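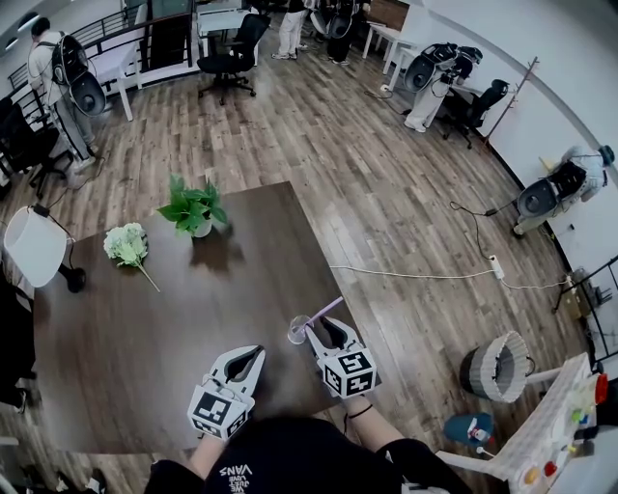

Handheld grippers over the table, with the right one closing around a clear plastic cup.

I want to complain about timestamps for a while. If you build learning policies for robot arms, you probably have your own version of this complaint, and you're welcome to send it to me.

I work on the software that sits between people collecting manipulation data and people training policies on it. At our place the internal name for it is Risska, and it's the least glamorous thing in the building. The grippers get the visitors. The policy folks get the talks. I get a message at dinner saying episode so-and-so won't load, and could I have a look, no hurry, but also tonight if possible.

My opinion, which I've been repeating in meetings until people started finishing it for me, is that most of us spend way too much time on the model and way too little on the boring code that decides what the model gets to see. I believed this a little bit when I started. After this year I believe it so much that I'm writing an essay about it in December when I should be fixing the exporter.

Let me start with the cup, because cups are where I lost most of my spring. Picking up a thin plastic cup is a nice task for this kind of work. It's clear, so depth is garbage on it. It bends. Squeeze a bit too much and the rim goes oval, squeeze too little and it slides down through the fingers. A person with a gripper in their hand handles all that without thinking, and that's exactly what you want to record. You've got the camera stream, you've got the pose of each gripper from its marker cube, you've got the finger opening. Three streams, each with its own idea of what time it is.

We had a policy last spring that kept closing early. It would come down toward the cup, looking great, and then shut its fingers in the air just above where it should. The first theory was not enough data, so we collected more data. The second theory was that the network was too small, so someone made it bigger (this is always the second theory). The bigger one closed early too, only with more confidence.

The real cause was that the finger opening was stamped when it was measured and the video was stamped when it arrived at the computer. Video took longer to arrive. So in every single training episode, the fingers were closing while the picture still showed them on the way down. The gap was 60 milliseconds. That doesn't sound like much until you think about how fast a hand moves when it's reaching for something it already knows how to pick up. The network learned precisely what we showed it. It was a very good student of a bad lesson.

The fix was 9 lines. I still have the diff saved, partly out of pride and partly so I can look at it when somebody asks me for a quick estimate.

Now, I'm not telling this story to make fun of the training side. I looked at those episodes myself, in our own viewer, and I thought they were fine! That's the part that bugs me. Our viewer played the video and drew the gripper curve underneath, and it drew them both against arrival time, because that was easier for me to write. My tool had the same bug as the data, so the two of them agreed beautifully. Everything lined up on screen and nothing lined up in the world.

I rewrote the viewer after that. It's called Perham now (there was a naming thing, don't ask) and it does one thing the old one didn't, which is show you the raw clock of every stream before anybody has been helpful to it. It's ugly. New people hate it for a week or so. Then they find their first drifting clock and they stop complaining about the colors.

So that's my first point, I guess: look at the raw stuff, and look at it with a tool that doesn't share code with the thing you're checking. I know that means writing some code twice. Write it twice.

My second point is about coordinate frames, and I'll keep it short because I get worked up. Every pose in your dataset should say what it's a pose of and what it's relative to. In the file, with the numbers. I don't mean in a wiki page. I don't mean in Josée's head, either. Josée Zacharias knows every frame convention we've ever used and will happily tell you which one applied in any given month, and I've told her more than once that this is a wonderful skill and also a terrible way to run a project. She agrees, for what it's worth. She's the one who finally made the exporter refuse any file without a frame label, and she took all the angry messages that followed.

With two grippers this gets worse fast. One hand by itself, you can get away with a lot. If your whole world is shifted a few centimeters, the policy often just learns the shift and nobody's the wiser. But the moment you care about where the left hand is compared to the right hand — one holding, the other one pouring, say — a small mistake in one marker cube calibration turns into hands that miss each other. And markers have their own troubles. You tilt your wrist and the good face turns away from the camera. A shiny tabletop can give you a second, fainter copy of things that a detector might get excited about. Somebody's arm comes across. The tracker then does something reasonable, like hold the last pose, or something less reasonable, like jump.

What should your software do when the tracker loses a cube for a moment? People have strong feelings here. A lot of pipelines fill in the gap with a smooth curve and move on. I used to do that. I don't anymore, or at least I don't do it quietly. We keep the hole. We mark it as a hole, and whoever trains on the data gets to decide whether to fill it, skip it, or throw the episode out. It makes the loader more annoying to use, and I've heard about that from everyone. But when you fill it in early, you've made up a motion that no hand ever did, and it looks smoother than the true ones. A network loves smooth. Guess which parts it's going to copy best.

We went back through one older set of 200 episodes, a tabletop set out of the Flondville room, and found filled gaps sitting inside the grasp in 31 of them. Right at the moment of the grasp, of course, since that's when the hand turns and things get in each other's way. So the most important moment in the episode was the one most likely to be fiction. We'd been training on it for months.

Someone is going to say that scale takes care of this. Collect enough and the errors wash out. I've thought about that one a lot, because if it's true I can go home early. I think it's half true. Random errors do wash out, more or less. A jittery pose here, a dropped frame there, fine, a big pile of data eats that up. But the bugs I've been talking about aren't random. The late video was late in the same direction every time. The made-up grasps were made up in the same way every time. More data just gives you more votes for the wrong answer.

And scale makes it harder to notice, too. When you have one setup and one person, you watch the episodes. When you've got a room with several rigs in it, and people working at different spots all day, nobody's watching all of that, and nobody should have to. The software has to do the watching. That means checks that run as the recording is saved, while the person is still standing there with the thing in their hands and can simply do it over. We used to run ours overnight. A check that fails in the morning tells you that yesterday was wasted. The same check at the table costs you one more cup pickup.

I'll admit where I've been wrong, so this isn't all me being right after the fact. I pushed hard for very strict checks at first, and it was a disaster. The tool beeped at everything. People learned to hit the override button without reading it, the same way you click through a cookie notice. I'd built a machine for training humans to ignore me. Our friends at Chauvin, who do something similar with a much smaller crew, told me they only ever show one message at a time, in plain words, and only if redoing the recording would help. I copied that straight away. Override use dropped off and my dinners got quieter.

I was also wrong about messy rooms. I used to want everything bare: clean table, plain wall, same light. It made my perception code look wonderful. Then the policy went somewhere with a plant and a lamp on the table and acted like it had landed on the moon. So now I'm on the other side of that argument. Leave the flowers on the table. Let people walk around in the back. If my marker detector can't cope with a busy room, that's a bug report with my name on it, and I'd like to get it now instead of from whoever ends up using the robot.

What would I like people to do with all this? Mostly small stuff. Tap the gripper on the table at the start of a session and check that the contact shows up in the video and in the finger or pose signal at the same time. It takes seconds, and it would've saved me the spring. Put the clock source in the file. Give your tooling person a seat in the meeting where the task gets picked, before the recording starts. And if a policy does something strange in the same way every time, go look at ten episodes by eye before you ask for a bigger network.

I don't think any of this is a new idea. The older robot people I know just nod politely when I talk about clocks. But the field has filled up with folks who came in from the learning side, where the dataset was something you downloaded, and a lot of us are making the dataset for the first time in our lives. I include myself in that. My first job was on photo search, and I never once wondered when a photo had arrived.

Anyway, the exporter is still broken for left-hand-only episodes, and I've put it off long enough to write all this. If you have a good trick for catching slow clock drift on long recordings, please write to me, because ours only catches the jumps.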